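Blog > Work > Packing and Kitting

Notes from the kitting floor, month five

Torico runs two kitting lines at the Poltberg site. Line A packs cutlery sets for airline caterers, line B packs everything that does not fit on line A. Until February both were manual. Line A now has four arms from Ferkier, and I moved from lead packer to what my contract calls demonstration operator. Several people have asked what that involves, so I am writing down the parts I can talk about.

The arms were sold to us as ready for cutlery. They were ready for cutlery in trays, all facing one way. Ours comes in bins. The first week's pick success on mixed bins was 78 percent, against a contract figure that assumed a good deal better, and the line was stopped more than it ran. The vendor's answer was more demonstrations: a person does the task with tracked hands, the motion is recorded, and the model is retrained on the result at the end of the week. Three of us from the packing crew were offered the work. The pay grade is one step up. The shift is an hour shorter because of the strain on the wrists.

A session starts with calibration. Gloves on, controllers strapped over the backs of the hands, hands flat on the table until the tracking settles. Then the task card comes up: sort by color, hand over from left to right, turn a spoon so the bowl faces away, and so on. Each attempt is one episode. An episode with a dropped item is kept and tagged. An episode where tracking jumps is thrown out. Colored plastic pieces are used for the early cards, steel for the later ones, since steel reflects and confuses the depth data.
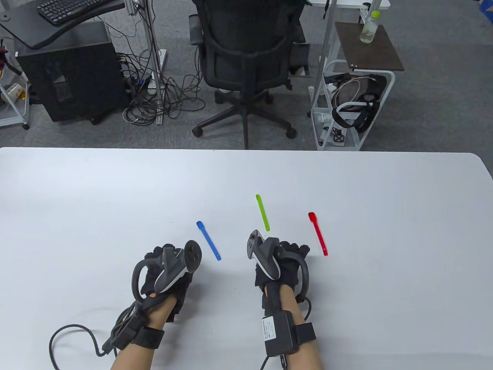
Jurčo, from line B, thinks I am describing this too kindly. His view is that we are paid one grade extra to write down a trade that took ten years to learn, and that the grade disappears when the writing down is finished. He also wants to know who owns the recordings after the Ferkier contract ends. I put that question to the site office in April. The reply was that the recordings belong to Torico and the trained model belongs to the vendor, and I have not been able to get a clearer statement.

On the numbers. We recorded 459 usable episodes in the first month and 782 in the second. The increase came mostly from shorter resets, after we started laying out the pieces for the next episode while the previous one was saving. Pick success on mixed bins is now 86 percent. The remaining failures are nested spoons and anything lying against the bin wall. A packer clears a nested pair with the thumb without thinking about it. Recording that motion is slow work, and the arm's gripper has no thumb, so part of what we demonstrate has to be changed into something it can copy. I now separate spoons in a way I never did when packing.

What has changed for the crew is less even than the figures. Line A went from nine packers to five. Two moved to line B, two are with me on demonstrations (one of them half time). The five who stayed mainly refill bins and clear stops. They walk more and lift less. Several have said the work is harder to pace, because a stop arrives when it arrives, and the break schedule was written for a line that ran at hand speed. The schedule has been revised once. It needs another revision, in my opinion with the people on the line in the room.

My own complaints are small. The glove padding gets warm after forty minutes. The wrist straps have to be tight for good tracking and loose for comfort, and there is no setting that gives both. Fine motor work without feeling the object properly through the glove is tiring in a way that packing was not, mostly in the forearms.

The demonstration posts are funded through September. Steel forks start next Wednesday, and I expect the discard rate to go up for a while. I will post the episode counts again once there are two full months of them.

Share 14 | Comments 6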